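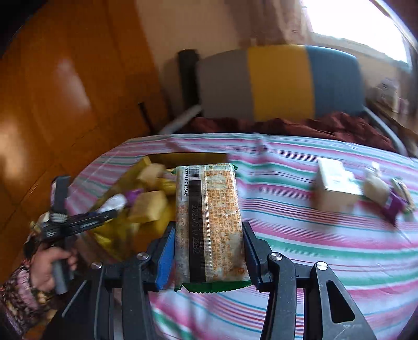 **Why does the Elska planner drop every second grasp pose when I replay a log?**

Replay defaults to half rate, so it only takes alternate messages. Set `replay_rate: full` in the planner config and restart the node. Changing it while the node's up does nothing.

---

**Answer 2**

Above is right but check your queue as well. Ours was set to 8 and the perception node (Skiria, old branch) fills that in no time, then poses go missing with no warning at all. Put it to 3000, fine since. Log line to look for:

`WARN pose_buffer: seq 3069 out of order, discarded`

If you see that its the queue, not the rate. Might be both, was for me.

Also timestamps. Use the ones in the log, not wall clock:

```
use_log_time: true
queue_size: 3000
```

---

**Answer 3**

had same thing in February, gave up and went back to release 11. works. didnt look into why

*edit Mar 13, 2019:* tried the full rate setting on the newer one, poses all there now but the gripper width topic lags nearly a second behind. Seperate question probably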